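PRESS RELEASE
For immediate release
30/11/2023

Tanasik launches Zokis two-door cupboard for shared kitchens and small offices

Small white cupboard, two doors, one shelf, a closed compartment at the top. Goes on sale this month through the Tanasik shop and at Clovedent branches.

Tanasik, maker of storage furniture for small rooms, today announces the Zokis cupboard. It is meant for the corner of the office where the cups end up. Also for student kitchens, waiting rooms, staff rooms, the landing outside the bathroom if that is all the space you have got.

The first batch is 191 cupboards. A second batch of 1,000 follows once the first has gone out. Orders are open now and are being packed in the order they come in.

Why a cupboard, why now

Tanasik has sold open shelving for years and still does. But customers kept writing in to ask for the same thing with doors on. Open shelves look fine on the day they go up. Then come the tea boxes, the spare mugs, the half packet of biscuits, someone's vitamins. People wanted to shut the lot away before a visitor came and open it again after.

So, doors. Two of them, opening outwards from the middle, so that each one needs only half the swing of a single wide door. In a narrow room that matters more than it sounds on paper. Earlier versions with one wide door were tried in our own office and kept catching the chair behind. 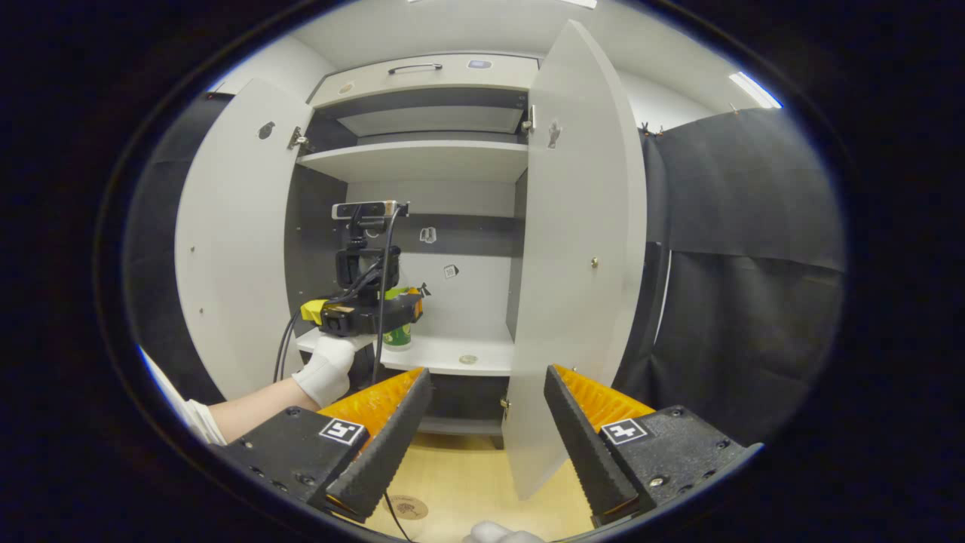 Shared drinks were the first thing we designed around, and most of the shelf spacing comes from that. Our own staff have been living with the cupboard since the early versions and the complaints went straight back to the drawing table. Cups were too tight under the old shelf, so the shelf went up. The green-and-white cup on the shelf has the room a cup needs, with a hand able to get round it and lift it out without tipping. The knob on the right-hand door is small on purpose, as a big one catches sleeves and bag straps in a corridor. Inside, the upper shelf runs the full width, and the top compartment over it is for the things people reach for less often. Tea towels, spare filters, the first aid tin.

The hinges let both doors stand open while you load up after a shop. Leave them open, unpack the bags, shut them when done.

What goes where

We asked the people in our showroom to fill a cupboard the way they would at home and not to tidy it for us. Notes from that, for shops who want to dress a display:

Cups and mugs on the lower shelf, at the front. Handles to the same side if you can get people to do it.

Tall things at the back of the lower shelf. Bottled drinks, squash, oil, a bottle of lemon tea with its bright green label. A bottle with a screw cap stands upright there with space over it. Please don't lay opened bottles down, the shelf is flat and they will roll.
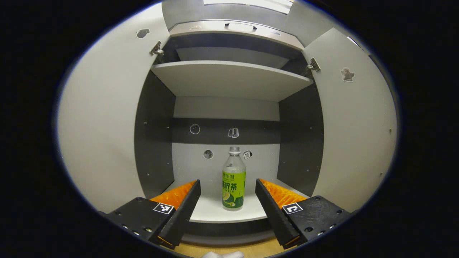
Top compartment

Kept apart from the rest by the upper shelf. The panel at the front has a slot handle in the centre, nothing sticking out. Light items only please. Full guidance on weights is in the leaflet that comes in the box.

Small bits, coins, keys and so on, will end up on the shelf whatever anyone says. A saucer helps.

Colours and finish

White outside, white shelves. Grey inside, on the back and sides. We looked at white all the way through and it showed every tea splash. The grey is more forgiving and a white cup stands out against it. No other colours are planned at present. We have been asked for green by several shops and the answer is not yet.

Cleaning: damp cloth, a drop of washing up liquid, wipe dry. No scouring pads. Do the inside of the doors as well, they get missed.

Care with fitting

The cupboard comes in 2 boxes and wants 2 people to put it together. Doors go on last. If they don't meet evenly in the middle, adjust the hinges before you fill the shelves, not after, it is much harder with the weight in. Check the floor is level first. On older wood floors it often isnt, and a bit of packing under one corner will sort most of it.

If the cupboard is going anywhere children will be, fix it to the wall. Fixings depend on the wall so they are not included. Any hardware shop will advise.

Where to buy

Zokis is available from the Tanasik online shop and from Clovedent branches that carry kitchen storage. Not every branch has floor space for a made-up one so ring ahead if you want to see it with the doors open. Delivery is by Xiao, our usual carrier, to the ground floor only. Upstairs delivery can be arranged at the time of order but can't be added afterwards.

Extra shelves will be sold seperately. Replacement knobs and hinges too, from the same page, under spare parts.

Trade customers: display units go out ahead of stock. Please confirm your delivery address by reply to this release, including those who confirmed for the open shelving range, as the two lists are not joined up yet.

About Tanasik

Tanasik designs and sells storage for small homes, offices and shared rooms. The range covers open shelving, wall racks, shoe storage and now cupboards. Everything in the range is sold flat packed with spare parts kept in stock.

Notes to editors

Zokis is written with a capital Z only, not all capitals.

Cutaway drawings and the assembly leaflet are available from the Tanasik press office on request. Loan cupboards for shoots can be booked through the same office, please allow time for Xiao to collect it again.

ENDS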